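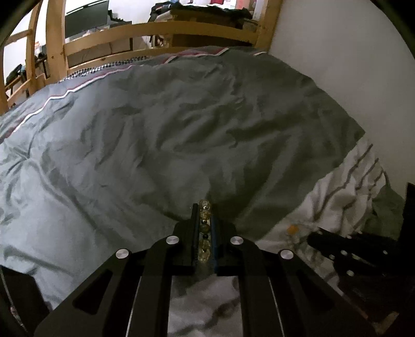

A bracelet of pale amber-toned beads, with a grey duvet behind.

Hiwot Beyene has kept the lost property cupboard at the Kornness Hotel for long enough to have opinions about the British and their phone chargers. She would like it known that she didn't apply for the job. She was head of housekeeping, there was a cupboard, and one Saturday the manager of the day handed her the key and went on holiday.

"He came back brown and never mentioned it again," she says. "So I suppose I was promoted."

The Kornness has 70 rooms, a sea view from perhaps a third of them, and a brochure that is vague on the point. We meet in the linen room, where there are two chairs and a kettle, and where she can hear the lift. She pours the tea without asking how I take it. I take it as it comes.

What do people leave behind? Chargers, mostly. She stopped logging them one by one when the box reached 200, and now any guest who rings about a charger is invited to describe it. "They say, it's white. I say, go on."

After chargers come single earrings, reading glasses, pyjama bottoms and books abandoned at the first chapter. Jewellery goes in envelopes, with the room number and the date on the front. False teeth have their own shelf. She has had a christening cake, a trombone mouthpiece and a framed certificate for swimming, which was being taken somewhere by a man in his sixties. He drove back for it from two counties away and stood at the desk holding it to his chest.

"The expensive things, often they don't ring," she says. "A good watch sits there for months. But a child's rabbit with one eye, the phone is going before we've stripped the bed."

The rabbit, I gather, is not hypothetical. It belonged to a family who had already boarded the ferry when the loss was discovered, and the night porter, Dumisani Hendricks, was put on the telephone to assure a four-year-old that it was safe and having its supper. He was asked what it was having. He said soup. There were follow-up questions about the soup.

"Twenty minutes," says Hendricks, who has put his head round the door to borrow the milk. "I had to invent a pudding."

The rabbit went home by post, wrapped in a hotel flannel, and the hotel has never had the flannel back. Beyene has written this off.

The rules of the cupboard are hers. The hotel did once have a policy, two pages in a ring binder, but it was mostly about umbrellas. Under the Beyene system, food goes the same day, and knickers go after a week "unless they are really very good". Everything else stays eight months, at which point staff may put their names down for it and the remainder goes to the hospice shop in Nerkau. She never rings a guest at home about anything found in a room. She waits to be rung. I ask why, and she looks at me over her glasses until I have worked it out.

"A lady's scarf," she says eventually. "My first year. I telephoned, very helpful, and the wife answered. It was not the wife's scarf."

She did one thing differently after that, and another after a guest claimed three umbrellas in one week, each time in a different accent. Now you must tell her something about your lost item that only its owner would know. Most people manage. Some become quite tender. One woman described the inside of a handbag so fully, down to the mints, that Beyene felt she ought to leave the room.

The present manager, Ksawery Mazurek, would like to put the whole thing on a computer. He has been to see a system at a hotel in Iklow where every object gets a bar code and the guest gets an automatic email. Beyene has seen the leaflet. She found it, she says, left behind in the staff room.

"I kept it eight months," she says.

Mazurek is good-humoured about this when I catch him later at the front desk. He admits the ledger works. He just can't read her handwriting, and he has begun to suspect that this is part of how it works.

Has she ever lost anything herself? She thinks for a while. The lift goes up and comes down again. A glove, she says, on the bus, in January, a brown one, a present from her sister. She rang the depot and was told to fill in a form online. The form wanted to know the value of the item and would not go to the next page until she put a number.

"So I put 100 pounds," she says. "For one glove. I was angry."

They found it, too. She has it on the windowsill with the other one, and takes the car these days when it's cold. Then the telephone goes, and she listens for some time with her pen over the ledger.

"It's white," she says, nodding. "Go on."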